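Shadows on a white surface come out blotchy in low-sample renders

Asked by Obaidul Kodikara
Posted 10/02/2024
Tags: rendering, noise, denoiser, soft shadows
Viewed 412 times

I am rendering stills for a printed catalog in Stusten 3. Most of the image area is a pale, nearly white surface, and the part I can't get clean is the wide soft shadow that falls on it. At 80 samples per pixel with the denoiser on, the shadow breaks up into large gray patches with soft borders. With the denoiser off I get ordinary grain in the same area, which looks better on screen but prints badly.

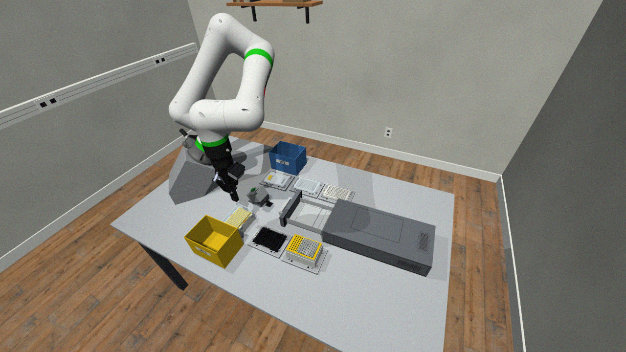
Arm on gray pedestal, white tabletop.

What I have tried so far:

Raising samples from 30 to 80. The patches get smaller but do not go away.
Clamping indirect light. No visible change in the shadow, and the bright areas went dull.
Switching the denoiser from "fast" to "accurate". Render time went up, same patches.

Lighting is one large area light plus a uniform white environment. No textures on the surface, only a diffuse material with the base color at full white. Output is 8-bit PNG. Is this a sampling problem or a denoiser problem, and which setting should I be changing first?

3 answers

Myung-ja Shim
Accepted answer

Both, but start with the material. A base color at full white means every bounce returns all of its energy, so paths between the surface and anything near it stay bright for a long time. The variance ends up in the shadow, where direct light contributes least. Set the base color to 0.8 and raise the exposure to compensate. The surface will still read as white.

Next, check what the denoiser is being given. In Stusten the albedo and normal passes are off by default when you output PNG. On a flat, untextured surface those two passes are constant, so they will not help inside the shadow itself, but they do keep object edges from bleeding into it. Turn them on under Output > Auxiliary.

Then use adaptive sampling with a noise threshold instead of a fixed count. A fixed 80 spends the same effort on the fully lit area, which converges early, as it does on the penumbra. Set the minimum to 30, leave the maximum high, and lower the threshold until the undenoised shadow shows only fine grain. The denoiser handles fine grain well. It does not handle clumps.

Last, 8-bit output. A slow gradient near white has very few steps in it, and some of what you are calling patches may be banding. Save as 16-bit or EXR and convert at the end, with dithering on.

Comments:

Obaidul Kodikara: Base color and adaptive threshold fixed nearly all of it. There was banding too, gone with 16-bit. Thank you.

Ignacio Daza: Worth adding that the clamp should go back to its default. Clamping that hard removes energy from the whole image.

Renato Echeverría

Make the area light smaller. Small light, less penumbra, less noise. It will look harsher, of course.

Comments:

Obaidul Kodikara: The soft shadow is a requirement from the client, so I can't use this one.

Renato Cisternas

I had the same thing in Prima and just painted over it — gaussian blur on a masked layer, then a little noise on top so it doesn't band. Took a few minutes per image. Not a real fix, but if you only have a couple of stills it is faster than rendering again. Don't know if Stusten can export a shadow pass, if so use that for the mask.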